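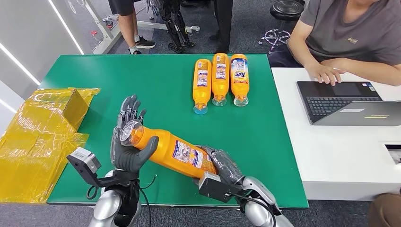 # Surkico Moves Its Laundry Orders to a New Packing Room in Loltitz

Loltitz, 14 January 2022

The household goods shop Surkico has moved the packing of its laundry orders to a new room on Wattimena Street. The room is on the ground floor of the old Jedeck building, next to the loading yard. Until December the same orders were packed in the back part of the shop on the market square, between the shelves for paper goods and the door of the cold store.

The move concerns only liquid detergent, fabric softener and other laundry products in bottles. Powder, pods and dryer sheets will stay in the shop for now. Customers who order both kinds of goods will receive two parcels, but they will pay for delivery only one time.

Surkico says in its notice to customers that almost 2000 laundry orders left the shop last year, and that the old place became too narrow for this. The parcels had to be carried through the sales area during opening hours. In the weeks before the holidays there was often a row of boxes standing near the cash desk, and people with strollers had difficulty passing.

## Green table, white desk

The room in the Jedeck building is arranged in a simple way. Bottles are put on a worktable with a green top, and the cardboard and the wrapping are kept within reach. Translucent yellow plastic wrapping lay on the left edge of the table, over a small cardboard box, while orange Tide bottles rested on their sides near the far edge. Next to the table is a white desk with a laptop. The lighting comes partly from thin LED strips that are set at angles into a white wall.

The rent is paid monthly, and the contract with the owners of the Jedeck building runs until May. After this both sides can decide if they want to continue. Surkico wrote that it would like to stay longer, but that it wishes first to see how the room works in the cold months, when the loading yard can be icy in the morning.

The building was for a long time a warehouse for garden furniture. It was empty for two years, and then it was divided into smaller units. A bicycle repair shop and a store for school supplies already use the units on the yard side. The upper floor is still for rent.

## Leaking caps were the most common complaint

The new room is also connected with a change in how the bottles are packed. In its notice, the shop admits that it received many complaints last year about detergent that had leaked inside the parcel. In most cases the bottle itself was not broken. The cap had become loose on the way, and the liquid had gone into the cardboard and into the other goods.

Everyone who has opened such a parcel knows that it is not a pleasant job. Liquid detergent is thick, it makes foam when one tries to wash it away with water, and it leaves a slippery place on the floor. Several customers sent back towels and tablecloths that were ordered together with the detergent and could not be sold again.

From this week the shop follows a written list for every bottle:

- The cap is turned by hand until it does not move any more, and the neck is wiped with a dry cloth.
- The bottle is laid down on its side and stays like this for 7 minutes, so that a slow leak can be noticed before packing.
- The label is checked against the order, especially the size and the scent, which are easy to confuse.
- The cap and the neck are wrapped first, then the rest of the bottle.
- Textiles never go into the same box with liquids.
- Not more than six bottles go into one box, also when there is space for another.

The last point was the subject of some discussion. A bigger box is cheaper for the shop than two small ones, and some regular customers like to order for the whole season. However, the delivery drivers had asked already in summer for lighter parcels. Many houses in the upper part of Loltitz can be reached only by stairs, and a full box of detergent is heavy to carry there.

## What changes for customers

For most people the change will be small. Orders can be placed as before, at the counter, by telephone or through the web page of the shop. The order form now has a separate line for laundry products. Who fills in the old paper form does not need to do it again, as the shop will divide the order itself.

Laundry orders that arrive before noon leave the Jedeck building in the afternoon of the same day. Orders from the afternoon leave on the next working day. In the old place, the shop could not promise a fixed hour, and the parcels left when somebody had time to pack them.

It is also possible to pick up a laundry order in person on Wattimena Street. The pickup window is on the yard side and has a bell. Customers should bring the order number, written on paper or on the phone. Payment at the window is not possible at the moment, neither in cash nor by card, so the order must be paid in advance. There are two parking places in front of the window for short stops. The gate of the yard is closed at six in the evening.

Returns are accepted at the shop on the market square only. This applies also to parcels that were picked up at the window. A bottle which has been opened cannot be returned, but a leaking bottle will be replaced if the customer reports it within a week. The shop asks that people send a photo of the open box before they take the things out, if this is possible.

## Old boxes are welcome

Together with the move, Surkico has started to take back its own cardboard boxes. They may be left beside the pickup window in a dry condition and folded flat. Boxes with spots of detergent cannot be used again for parcels and should go to the paper collection of the town. The same is true for boxes that became soft from rain.

The shop ordered 860 new boxes for the start of the year in two sizes, and it hopes that this amount will be enough until spring. The price of cardboard went up twice last autumn. A small part of this was added to the delivery fee in November, and there are no plans to raise the fee again before the summer.

The plastic wrapping is a more difficult question. Some customers have asked for paper in place of it. The shop tried thick paper around the caps in October, but when a cap leaked, the paper became wet quickly and did not protect the other bottles. For this reason the plastic wrapping remains around liquids. For the empty corners of the box, crumpled paper is used.

## Neighbors ask about the yard

Residents of Wattimena Street were informed about the new packing room by letter. The main question was about the traffic in the yard, which is also used by children as a short way to the sports field. According to the letter, the delivery van comes once a day, in the afternoon, and it drives in from the lower gate. The footpath along the wall stays open. A mirror will be put up at the corner of the bicycle repair shop, where drivers cannot see well.

There was also a question about smell, as perfumed detergents can be strong in a closed room. No bottles are filled or mixed in the Jedeck building, and they come and leave closed. The window of the room opens toward the loading yard and not toward the apartments.

In the back part of the shop on the market square, the free space will be used for brooms, buckets and drying racks, which were until now kept in the basement and brought up only when somebody asked for them. The shelves should be ready by the end of the month. During the work the side entrance stays closed, and customers are asked to use the main door.

Questions about a laundry order can be asked at the counter on the market square or at the pickup window during its opening hours. The telephone number of the shop has not changed.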